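Section 8 of the Vedetcombe holiday let house manual. Read it before touching anything on the open shelf.

## 8. Washing up and putting away the good bowls

The bowls came from Potgieter, a pottery that has since shut, so replacements must be hunted for. Last time it took Gerrit Makhubela 102 emails to find one, and it was green.

### Before you start

- Take off rings and bracelets.
- Clear the draining side of the sink. Mugs left there will be blamed for any chips, usually fairly.
- Find the soft cloth. It lives on the hook by the back door and answers to no other purpose, whatever the state of your boots.

### Washing

1. Scrape leftovers into the Gimer caddy under the sink. Porridge counts as a leftover. After an hour it counts as mortar, so don't wait.
2. Run warm water with one squirt of washing-up liquid. Guests who use three will be rinsing until supper.
3. Wash one bowl at a time. Stacking them in the sink saves four minutes and costs a bowl.
4. Wipe the inside first, then the outside, then go once round under the lip, where soup likes to retire.
5. Rinse and stand upside down on the rack.

> **Caution:** No scourers. The green side of a sponge is a scourer, even if you are only using it gently.

> **Caution:** The Firko dishwasher is for plates, cutlery and the ugly mugs. It has a 'delicate' setting. We have met its idea of delicate and would rather you didn't.

### Drying and putting away

6. Dry with the soft cloth until there are no water marks. Tilt the bowl towards the window to check — a shiny finish hides nothing.
7. Pick up each bowl by the rim, with one side of your grip inside and the other outside. A wet bowl held by its belly will leave you without saying goodbye.
8. Set it on the lower shelf with a square of felt between it and the next one. Stack no more than 3 high.
9. Step back from the shelf before celebrating.

**Note:** The felt squares are in the drawer with the candles. They are not coasters. Beathag Forsyth cut them by hand and can tell.

### If something breaks

Sweep up, wrap the pieces in newspaper and leave a line in the blue book with your name. We don't charge for the first bowl. For the second, please ring Oratile Buthelezi, who will be very nice about it, and you will feel dreadful.

Glue is not required. We have seen the glue.
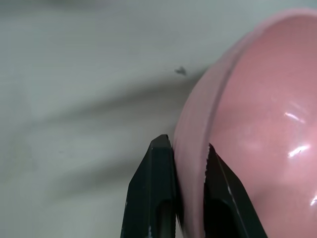
*Fig. 8: Held at the rim (step 7).*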